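Trellik: Teaching a Small Program to Play Checkers
Sotiris Katsaros and Dragica Perić

Our program learned by playing 2,000 games against itself. For the first 1,000 it mostly learned to lose quickly, a skill we already had. 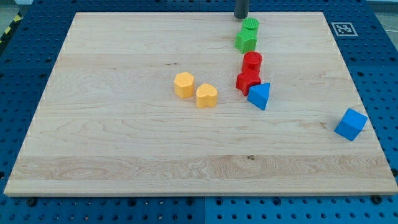 Figure 1. Colored shape blocks on a maple board.

By June it beat Dragica in 30 moves. She blames the lighting. Sotiris has asked for a rematch on her behalf, and the code is still running on his laptop.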